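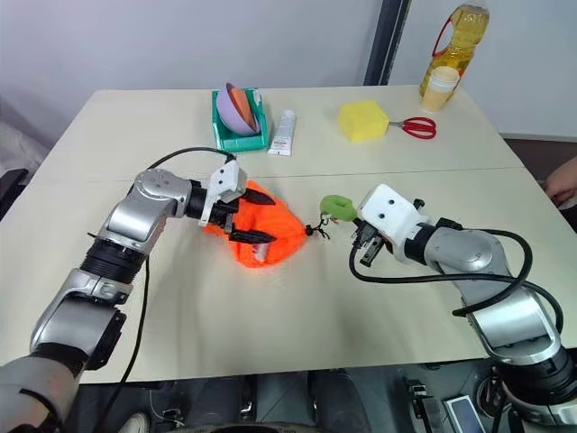
Orange drawstring bag, shown on a sectional table in light beige.

Grurkwood Sectional Work Table
Item 2251

The Grurkwood table is supplied by Figueroa Institutional Furnishings for sorting rooms, craft rooms and shared offices. Two rectangular sections are set edge to edge to form one surface. The pale finish makes small articles such as keys, cords and clips easy to find. Baskets and trays may be kept along the far side.

Each section supports up to 400 pounds, evenly spread. Sections are sold in pairs and are not available singly. Delivery within the Avent service area takes six weeks from receipt of a signed order; orders placed in November ship after the annual stock count.

Care: wipe with a damp cloth and mild soap. Bleach and scouring pads will void the finish warranty.
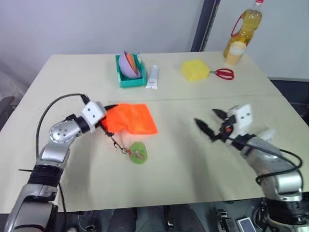

Can the two sections be used apart from each other?
Each section has its own set of legs and stands alone. Joining plates are included in the carton and are fitted from underneath with a standard screwdriver.

Replacement joining plates are listed as part 292. Requests for floor plans and bulk pricing should be addressed to Elvia Solís, Institutional Sales. Warranty claims are handled by Heriberto Ochoa and must include the original order number.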